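**Shared Kitchen, Second Floor: New Arrangements for Cooking Utensils**

Residents of Brevano House are advised that the utensil drawers in the shared kitchen will be withdrawn from use this December. The drawers have been a regular subject of comment at house meetings, chiefly on account of bent whisks and of spatulas stored with the cutlery. Hanging stands will take their place.

Each stand has a flat round base, a slender central pole and a ring of curved hooks at the top. Utensils are to be hung by the handle, with the head pointing down – slotted spatulas and ladles included.
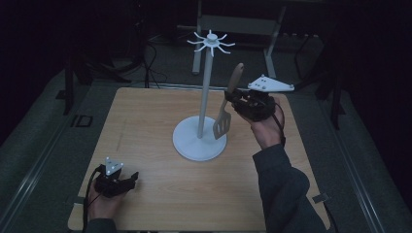
*By Katia Villa, Residential Services*

The stands will be placed at the 2 cooking stations, on the side away from the burners. Residents are asked to observe the following:

- Wash and dry each utensil before hanging it.
- Hang one utensil per hook.
- Keep knives in the block by the sink.
- Turn the stand by its base when reaching for the far side.

Privately owned utensils should be labeled and kept in the owner's cupboard. Unlabeled items found in the drawers will be held at the front desk for 72 hours and then added to the shared supply.

The drawers will be emptied on Tuesday, and the kitchen will remain open during the work. Questions about the new arrangements, or requests for a lower hook height, may be addressed to Nazareno Ferraro at extension 55.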